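## 4. Where people look for a setting

By the time a phone reaches the person who will use it, most of its settings have been moved at least once by someone who thought the old place was confusing. Our second study asked what this does to people who already knew the old place.

We recruited 116 adults through the Itton public library system, all of whom had used the same brand of phone for two years or more. Each was handed a test phone running the Zesell launcher and asked to complete 9 short tasks: turn on the medical card, change the ringtone for one contact, stop the screen from dimming, and so on. The tasks were chosen by Zuleica Moura, who has a gift for picking settings that everyone is sure they can find. Participants could use the search box in the settings menu. Few did, at least at first. Several told us afterward that they regarded it as giving up.

We recorded every screen opened and the order in which it was opened. A task ended when the setting was changed, when the participant asked to stop, or when 275 seconds had gone by. The limit came from our pilot in Flornport, where we set no limit and learned a good deal about patience and very little about menus. 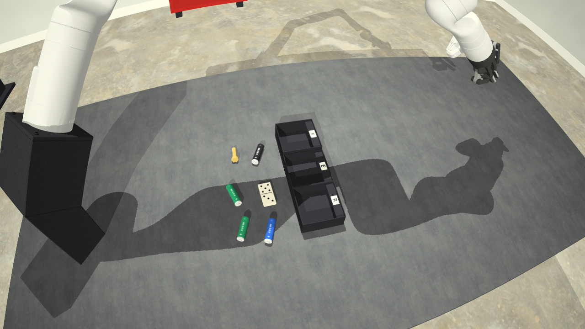
**Figure 3.** Simulated workspace with two white robot arms, a gray mat, and small objects beside a black three-compartment tray.

The most common first move was to open the page where the setting used to live. This held even when the page had been renamed, and even when the new name gave a fair hint that the setting was gone. Participants scrolled to the bottom, scrolled back up, and then - in the pattern we came to call the second visit - left the page and opened it again, as if the setting might have stepped out for a moment. The second visit showed up in every task, but it was strongest for contact ringtones, which had moved from the sound menu to the contact itself two versions earlier.

Redirect links helped less than we had hoped. The launcher places a small line of text reading "Looking for something else?" at the foot of most pages. Participants who noticed it tended to read it as a comment on their performance. When we replaced it with the name of the missing setting, people tapped it readily, and the second visit became rare. Dunne's earlier account of menu memory would predict this, although it assumes a user who reads to the end of the page, and we met only a handful of those.

Age explained less than years of ownership did. Long-time owners were quick when a setting had stayed put and slow when it hadn't, and they were more likely to say the phone was faulty. Newer owners searched more widely and blamed themselves. We didn't measure which of these is the healthier attitude.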